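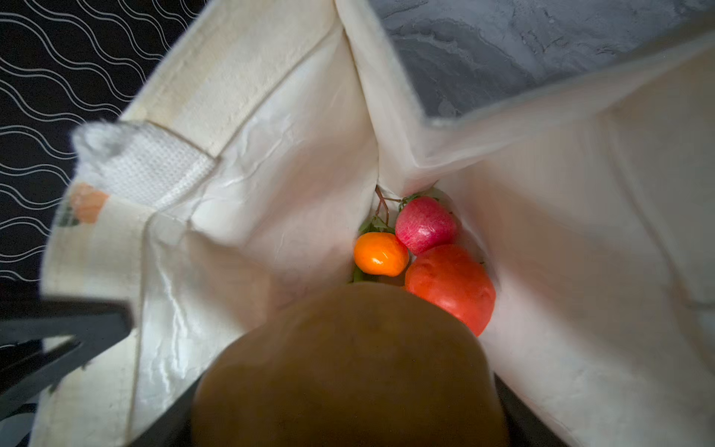
Wrist camera view into the tote. Mandarin, apple and tomato at the bottom, the held item in front.

Masking the held item before bag depth estimation

Applies to Closard 2.3 and later, with the Stukon wrist camera driver.

When the arm packs a bag, the item it is holding sits close to the lens and covers the lower center of the view. If you pass that view straight to the depth node, the planner reads the held item as the top of the pile and stops too high. The fix is to mask the item out first. You need a working hand-eye calibration before you start.

Step 1. Record a reference. Close the gripper on nothing, move to the pre-place pose and run:

closard mask record --tool-only

This saves the outline of the fingers. Redo it if you change fingertips.

Step 2. Turn on the held-item mask. In bag_place.yaml set:

held_mask: true
min_blob_px: 900
grow_px: 14

The first number drops small specks. The second widens the mask to take in the blurry edge around a close object. Sharp edges need less, but a potato-sized item near the lens will leave a halo if you go much lower.

Step 3. Set the near cutoff. Anything closer than near_mm is treated as held. We use 200. Measure from the camera to the far side of your largest item and add a little.

Step 4. Deal with the bag walls. Soft canvas folds inward and can come inside the cutoff too. Set wall_source to rim so that Buzatu fits the opening first and keeps the walls out of the held mask. Leave it on auto for rigid bins.

Step 5. Check the result. Run:

closard mask view --live

The held item and fingers should be solid magenta. Produce at the bottom should have no magenta on it, except where the item overlaps it. If a tomato against the wall gets partly masked, lower near_mm in small steps.

Step 6. Restart the planner. It does not reload the file by itself.

If the log says "no floor points", the mask is covering too much. The depth node wants some 3000 valid points inside the rim. Raise the pre-place pose or tilt the wrist a few degrees and try again.

Last updated 10 Jun 2019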